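stundemetti-pegs: wrist-view frames and tools for piece and contact labeling

Status: maintained, version in use at Trirthorpe since March
Depends on: Python 3.6, NumPy, OpenCV 3

This repository holds the loader, the labeling tool and the baseline models for the Stundemetti tabletop set. The set covers one kind of job: putting shaped pieces into a wooden puzzle board on a white table. All frames come from a camera on a hand-held gripper tool. The models read a single frame and give back three things — a mask for each visible piece, a mask for each empty recess, and a mask for anything dark and close that blocks the view. 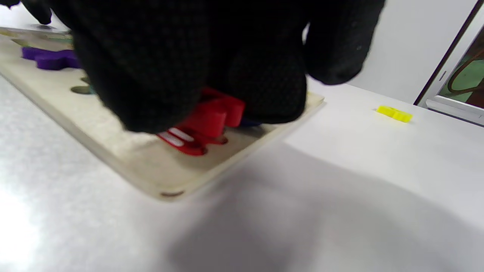 Maintained by the Renley perception group | Last edited 09/02/2018

The third mask is the one we had the most trouble with. A black knit glove over a red piece hides most of the board under it, and what remains visible of a neighboring piece may be a thin blue sliver. Early versions of the segmenter joined the sliver to the glove. The current one keeps it as its own region if it is at least 39 pixels in area, and drops it otherwise. Change min_region in config/segment.yaml if you want a different limit.

Glare is handled before segmentation. Glossy pieces such as the red one show white streaks along the edge, and the old color threshold split the piece in two there. The filter in tools/glare.py fills narrow bright streaks from the color on either side. It leaves wide bright areas alone, so the table stays as it was.

What is in the set

There are 300 clips, split by clip and never by frame. 200 are for training and 70 for testing. The rest are held back for checking new releases and are not in the download. Each clip folder has the frames, a labels file and a short text file with the board layout.

Labels

piece: any puzzle piece, on the board or lying on the table
recess: an empty hole in the board, round or otherwise
board: the board itself, including its edge
occluder: glove, fingers, or anything else dark and near the lens
shadow: cast shadow on the table, soft or sharp
other: books, prints, frames on the wall

A piece lying flat on the table, like the small yellow one near the board, gets the piece label with on_board set to false. Do not guess at pieces that are fully covered. If you can't see it, it has no mask.

Shadow got its own label in the second round. Before that it was part of the table, and the planner kept treating dark patches as obstacles and steering away from them. Low views are the worst case. Most of the frame is plain table, the fingertips only just show at the top, and their shadow is nearly as dark as they are.

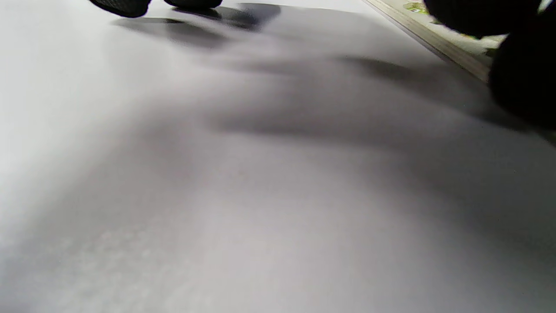 Low-angle view: fingertips top left, blurred dark shape top right, shadow on the table between and below.

Running it

Unpack the clips into data/ and run:

python tools/check_data.py data/
python train.py --config config/segment.yaml
python eval.py --split test

check_data.py stops at the first clip with a missing labels file and prints its name. Training on one GPU takes roughly a night. The planner hook is in amini_bridge/ and is only needed if you run the Amini planner. It sends masks over a local socket and expects a reply before the next frame.

Known problems

Shadow edges that touch a blurred occluder are labeled unevenly. Two labelers will often draw that border in different places, so treat shadow scores there with care.

Printed pictures with bright green in them are sometimes taken for pieces. Adding the other label helped but did not fix it.

The bridge drops its connection if the planner is restarted first. Restart the bridge, then the planner.

Open an issue with the clip name and frame number if you find a bad mask. Fixes to labels go in the labels branch — please do not mix them with code changes.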